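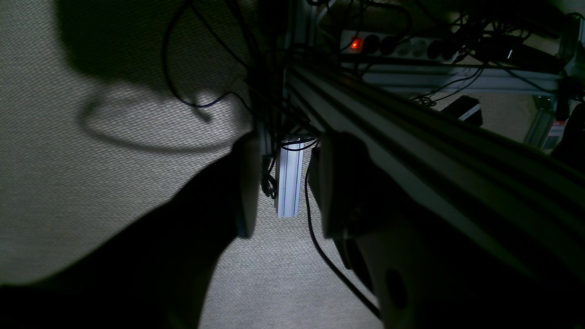 Workshop Tips: Care of the Garment Folding Cell

These tips apply to the two-arm folding cell at the Leltham workshop and are intended for everyone who operates, cleans or adjusts it. Staff at Trutville may use them as well, except for the section on the bench, where their own notes apply.

Power and cables

Switch the cell off at the power strip before reaching into the frame. Wait until the arms have settled in the rest position and the controller fan has stopped. Do not pull a plug out by its cable.

Cables on a moving arm wear fastest where they bend. Once a week, run a gloved hand along each cable from the wrist back to the frame and feel for flat spots, nicks or stiff sections. A cable that has gone stiff should be replaced at the next stop. Leave enough slack for the wrist to turn fully in both directions, and fasten the slack to the frame with hook-and-loop strap. Plastic zip ties are not to be used on moving cables. Pulled tight, they cut into the jacket, and the damage stays hidden under the tie.

Vacuum the carpet under the frame with the brush head. Lint collects around the adapters and should be lifted away with a dry paintbrush while the power is off. Compressed air is not permitted here as it drives lint into the sockets.

Frame bolts work loose over time. Check each corner bracket with the hex key kept in the Swanson drawer and tighten only until snug. If a bracket has shifted, square the corner before tightening, then repeat the arm alignment.

The bench and the test garment

Wipe the bench with a damp microfibre cloth and a drop of dish soap, then dry it. Do not use furniture polish. A slippery surface lets the cloth slide away from the fingers, and the fold will come out crooked.

Use a plain dark T-shirt for setting up. A dark colour on a white surface gives the clearest outline, and creases are easy to judge by eye. Wash the test shirt without fabric softener and retire it when the hem begins to curl. Lay it out by hand, with the body smoothed from the centre outward, and run the corner lift at slow speed before anything else.

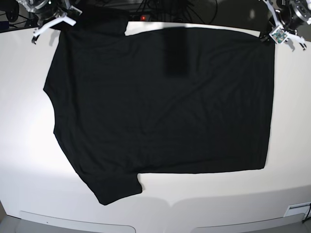
What should be done if the gripper drops a corner during the slow lift?

Clean the fingertips first and run the lift again. If the corner is still dropped, lower the pick height by one step and repeat. Grip force should be raised only after both of these have been tried, and never by more than one step in a day. Too much force marks the cloth and shortens the life of the finger motor.

Fingertips are cleaned with a lint-free cloth lightly dampened with rubbing alcohol. Let them dry fully before closing the gripper. Replace tips in pairs, even when only one appears worn, so that both sides meet evenly. The current tips are Flokby part 640, stored in the second bin from the left. Record the cycle count when they are changed. The last pair was removed at 2,954 cycles with the edges rounded over, and an earlier change is now recommended.

To check that the fingers meet squarely, close them on a strip of ordinary writing paper and tug gently. The paper should hold equally well at the top and the bottom of the tip. If it slips at one end, loosen the finger bolts, close the gripper on the paper, and tighten the bolts a little at a time, alternating between them.

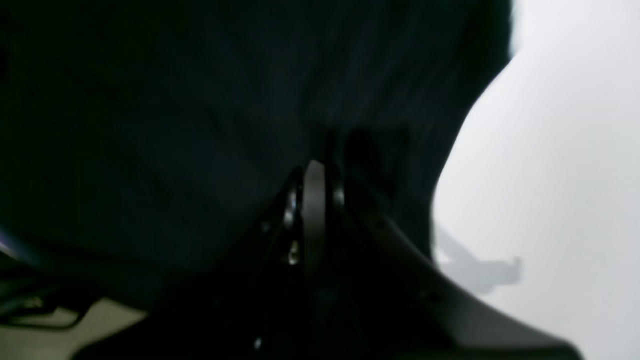 FASTENERS AND SMALL PARTS

Wrist and finger bolts are small and strip easily. Use a key with sharp corners and seat it fully before turning. A rounded key should be thrown out and not returned to the drawer.

Apply a small dot of removable thread locker to clean, dry threads. Wipe off any excess, particularly near the sliding parts. After refitting, draw a line in paint marker across the bolt head and onto the housing. A broken line at the next inspection shows that the bolt has turned.

Keep a magnetic tray on the cart when the gripper is apart. Stainless bolts may not hold to the magnet, so line the tray with a folded cloth.

Grease is applied to the slide only, in an amount no larger than a grain of rice. Cycle the fingers open and closed 57 times by the manual control, then wipe away whatever has come to the surface. Run a piece of scrap cotton through the cell before any customer garment, and look it over for grease marks under a good light.

Worn parts go in the labelled pail beneath the sink. Enter all work in the maintenance book before the cell is returned to service.

Last revised Monday, February 3, 2020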